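**Motevberg vs Nondell – what did we make of that second half**

**touchline_tam** wrote:

Still annoyed. 2-0 up at the break, at home, playing some of the best stuff we've played since December, and then we just stop. Ververidis takes off both wide guys inside ten minutes and we sit on our own 18 yard box like its a cup final against a team three divisions up. Nondell are 14th! Finished 2-2 and we were lucky.

Somebody explain the subs to me. I've watched it back and I can't.

---

**oldnorthend** wrote:

Adebisi was done. He was blowing hard at 40 minutes, you could see it from where I sit. First start back after the hamstring. You want to run him another half hour and lose him till spring? I don't.

The other change I can't defend. Whole left side vanished.

---

**kegs** wrote:

> Adebisi was done.

He made the run for the second goal at 43 minutes. Sprinted 60 yards. Didn't look done to me.

Gerasimos Ververidis has done this three times now with a lead. Coastal game, the replay, now this. Takes the pace off, invites it on, then stands there with his arms folded. At some point it's the plan.

---

**statto_lou** wrote:

Couldn't be there, half watched on the stream while I was at the bench, so take this with salt. But first half we had the ball in their third constantly, second half almost never. Only shot I remember was the Adebayo – sorry, wrong name, the trialist kid – from miles out. Will redo the season sheet tonight if the machine behaves.
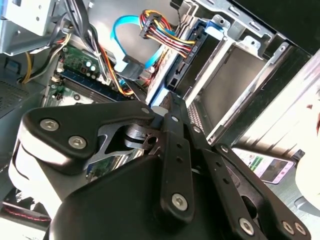
Anyway the sheet has every goal we've let in after the hour. It's not pretty.

---

**kegs** wrote:

Post it when you have it. And fix your captions lol

---

**mrs_halfway** wrote:

I think everybody is being too hard on him. Nondell changed shape at halftime, went two up front, started hitting it long. We've got one center back over six foot. What's he supposed to do, leave it four on four at the back and hope?

Also the first goal is a deflection. Keeper is going the right way, it hits a shin, goes in. If that stays out we win 2-0 and this thread is ten people saying well managed.

---

**touchline_tam** wrote:

> If that stays out we win 2-0

And if the second header is six inches lower we lose 3-2. They had three free headers in the last 20. Free. I'm not blaming luck for that one.

Agree on the shape change tho. But the answer to two up front is keep it away from them, no? We had their fullbacks pinned back all first half. Soon as Adebisi goes off the right back is basically playing as a winger.

---

**oldnorthend** wrote:

Fair. I'd have brought on a runner for a runner. Problem is who. Look at that bench, two keepers practically.

Crowd was decent at least. Club says 3000. Best since I don't know when.

---

**flags_and_pies** wrote:

3000 my foot. I was in the east stand and there were gaps all over. 2000 tops. They count season tickets whether you turn up or not.

---

**oldnorthend** wrote:

East stand is always empty, it's the one with the wind. North end was packed. You can't go by the east stand.

---

**flags_and_pies** wrote:

2000. Dying on this hill.

Away end was good, 500 of them and they never shut up. Even at 2-0 down. Bit jealous.

---

**mrs_halfway** wrote:

They were great. Chatted to a few at the pie hut, nice people, all convinced they'd get hammered. One of them told me their manager lost it in the dressing room at halftime, you could hear it through the wall supposedly. So maybe some of this is on Nondell being good for 45 minutes and not only on us being bad?

---

**kegs** wrote:

Being good for 45 minutes because we let them. I'll keep saying it.

Look at where the back line is standing for the equalizer. Keeper could shake hands with all four of them. The cross comes in from a guy who's had time to take two touches, look up, and pick who he wants. Nobody within ten yards. That was Adebisi's side.

---

**statto_lou** wrote:

OK sheet is half done. League only, no cup. Worst spell by a mile is the last 15 minutes and it's mostly games where we were ahead. Away form is actualy fine, its a home thing. Don't ask me why.
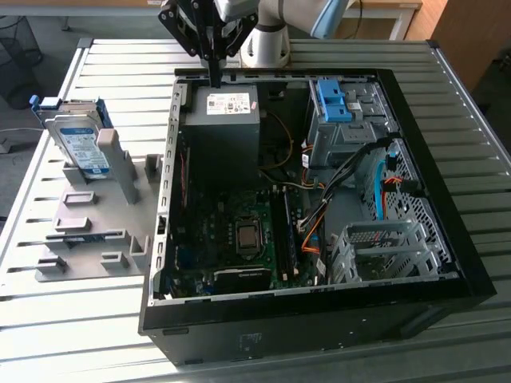
*Tower on its side with the panel off, power supply at the top*

Not sure about two of the goals in the November game, the club report says 78 and the league site says 81. Anybody got it recorded?

---

**flags_and_pies** wrote:

78. I was in the line for the toilets and missed it, remember the clock when I came out.

---

**touchline_tam** wrote:

Home thing is interesting. Pressure from the crowd? You can hear the groans when we go backwards. I'm guilty.

---

**oldnorthend** wrote:

You're the loudest one there Tam.

---

**touchline_tam** wrote:

Somebody has to be

---

**mrs_halfway** wrote:

Did anyone catch the interview after? Ververidis said he was "protecting legs" with Flimico coming up. Which I sort of get, three games in eight days with this squad. But if that's the thinking then say it before, and maybe start the kids in midfield and have the big guns to bring on.

---

**kegs** wrote:

Protecting legs for Flimico away. Where we never win anyway. Throw away two points you've got in your hand for three you won't get. Brilliant.

---

**oldnorthend** wrote:

We won there two seasons back.

---

**kegs** wrote:

Friendly.

---

**oldnorthend** wrote:

Was not a friendly. Was the county cup. Had my ticket on the fridge for a year.

---

**statto_lou** wrote:

He's right, county cup, 1-0, own goal. It's in the sheet. Well it was in the old sheet.

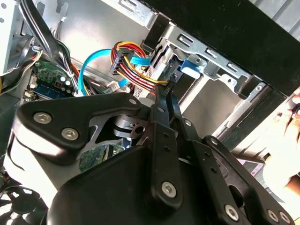 ### Lineup for Flimico away

**touchline_tam** wrote:

Moving this along before kegs and oldnorthend start round two. What are we going with? I'd stay 4-3-3, Adebisi on the bench, get him 30 minutes at the end when they're tired. Kid on the right. Tall lad in next to the captain so we can deal with a long ball for once.

---

**mrs_halfway** wrote:

Same but I'd start Adebisi if he's fit and take him off at 60. Yes I know. I know what I said.

---

**kegs** wrote:

Ha. Start him and LEAVE HIM ON. 4-4-2, press them high, their keeper can't kick.

---

**flags_and_pies** wrote:

5-4-1 and pray. Anyone got room in a car? Coach is full and I'm not doing the train again, two changes and no bar.

---

**oldnorthend** wrote:

Got one seat. Leaving at 10 from the north end gate. Bring gas money and no egg sandwiches.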